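Storkwood Knitters and Menders – minutes of the May meeting
Held in the upstairs room at the Neltness Library, 7 p.m.

Welcome and last minutes
A lovely full room, and plenty of new faces! The April minutes were accepted with one fix: the Marchal wool order was for 27 skeins, as the invoice says. The spelling of "gusset" has also been put right.

Money
The balance stands at $1,207 after the room rent and the needle order. The bake table brought in $142, our best spring yet, and the lemon bars were gone before the doors had been open an hour. Members agreed to spend part of it on a second blocking mat and a good lamp for the dark corner by the coat rack.

Sock club
The sock club has got through its first round and the results are a joy. We had cables, stripes, one very brave pair in lace, and lots of plain knitting in fine yarn, where every stitch shows and there is no hiding place at all. 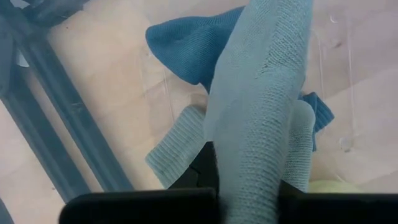

One member asked whether the next round could start at the toe, as she always runs out of yarn an inch from the end when she starts at the cuff. This got a warm response from most of the room. A short debate on heels followed (short for us, anyway) and it was agreed that the short-row heel will be taught first, with the heel flap kept for the fall. Beginners should bring a set of US size 1 needles and a smooth, light-colored yarn. Dark yarn is very hard to read under the library lights.

Mending day at Tedesow
The Tedesow hall has said yes, and we can have it from 10 a.m. to 3 p.m. on the date we asked for. Eight tables are included in the rent. We will take knits only this time: sweaters, hats, scarves, mittens. Zippers and jeans were a real struggle last year and the line went out the door. Everything should come clean, with a name tag pinned on. Leftover yarn in any color is welcome for patches, and bright patches on gray are very much encouraged. 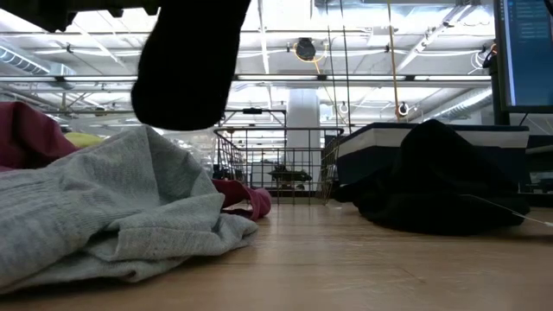 Could there be a moth table this year, came the question from the back, with a freezer bag for each piece and somebody to explain what to do at home? Agreed with great delight. The handout from two years ago needs a fresh look, mainly the part on cedar, and will go around by email before the June meeting.

Any other business
The swap basket is overflowing again, please take some acrylic home. The missing copy of the mitten book has come back. Parking at the library will be tight in June while the lot is being repaved, so use the side street.

Next meeting: June, 7 p.m., same room. Bring scrap yarn for heel practice.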